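The case against the long solo

The standard complaint about live jazz recordings made since 2018 is that they sound too clean. I think the complaint is aimed at the wrong stage of the process. Microphones and mixing are seldom the trouble. The trouble is the length of the solos, and the habit of treating length as evidence of thought.

Take the quintet led by the pianist Tien-fu Man, whose second record, Trasberg, was taped over 2 nights at a small hall in Menport. The playing is very good. The title piece runs almost 30 minutes, and for the first third of it the band does what a working band should do: the theme is stated, the bass moves to a pedal, and the tenor enters over a thinned-out piano part. After that the tenor keeps going. He plays through the form, then through it again, and by the sixth or seventh chorus he is using the same four-note figure he used in the second, a step higher and louder.

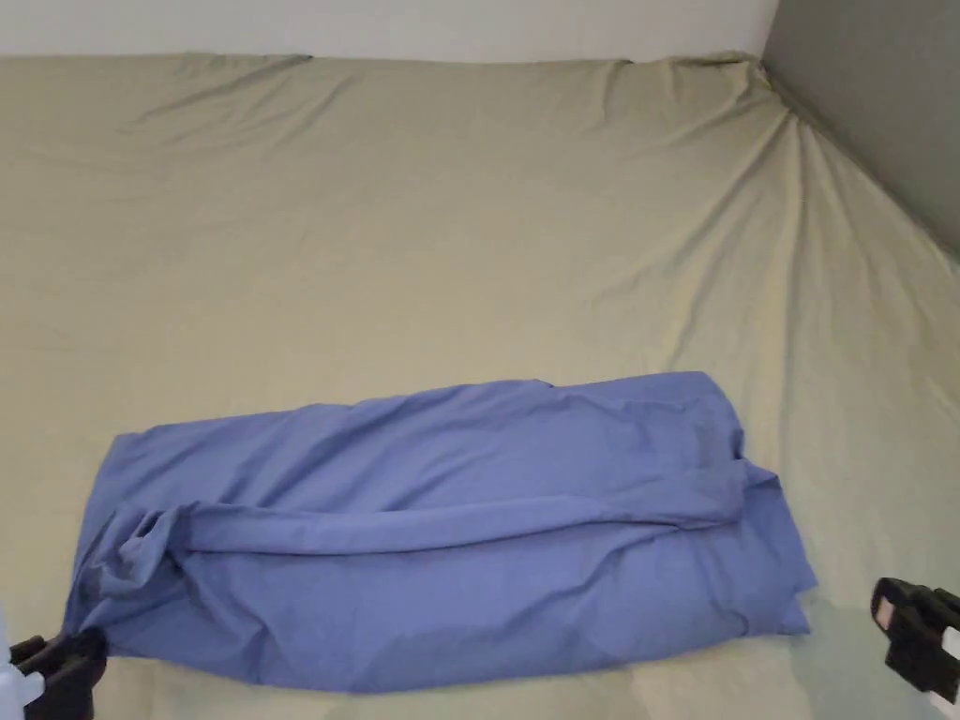
The usual defense is that a long solo needs room to build. That is true of some solos. It depends on the player having more than one way of raising tension, and on the rhythm section having a reason to change what it does. When the drummer has already reached full volume, there is no further place to go except down, and few soloists will take a band down while the room is with them. The result on record is a plateau. People in the hall may have enjoyed it, and I expect they did. A listener at home, playing it at low volume, gets a long stretch at one level.

Compare the short piece called Ho on the same record. The tenor has a single chorus. He starts late, leaves the first two bars empty, and spends most of the remaining time in the lower part of the horn. He plays one phrase above the staff and stops soon after it. The piano picks up his last interval and turns it into the opening of its own solo. All of this depends on the limit. With four more choruses to fill, he would have had no need to place that one high phrase with such care, and Man would have had too much material to answer.

Limits of this kind used to be set by the format. One side of a 78 held a little over three minutes, and players learned to say something inside eight bars. The long-playing record loosened that, and a download removes it altogether.

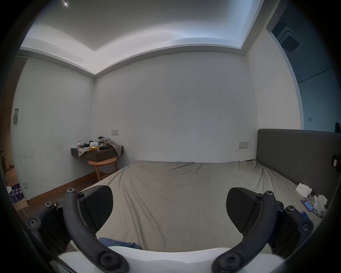

I am not asking for a return to three-minute takes. Some music needs half an hour, and a suite with written sections can support it because the writing does part of the work. My argument concerns the open blowing tune, where every soloist gets the same form and the only variable is how many times around. In that setting a leader ought to decide the number beforehand and say it aloud. Skistico, the label that put out Trasberg, pressed 3564 copies and left the title piece uncut. An edit would have been the wrong fix in any case. The decision belongs on the stand, before the count-off, and it belongs to the leader.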